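Slide 6 – Before the processor goes in

Start with the side panel. It's already off and the case is lying flat. Say again that the power cord is unplugged before anyone reaches inside.

Nurton sent us 31 of these workstations in January, all without memory. Lihua covers where the parts come from after the break, so keep that short. 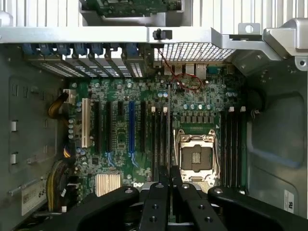

The socket comes first. The retention frame has to be up before the chip can go in, and the lever runs along the left side. Point out the memory banks – one on each side of the socket, white latches at the top. People tend to look for a single row.

Expansion slots are on the left half of the board. The white one is PCI. The blue one is PCI Express, same as the black ones beside it. Don't get into lane counts unless asked.

Mention the finned heatsink on the chipset. It stays where it is. Two people at the Clukumstead session tried to pull theirs.

Pass the tray of memory around now. Next slide is seating the modules – Lungile takes over there.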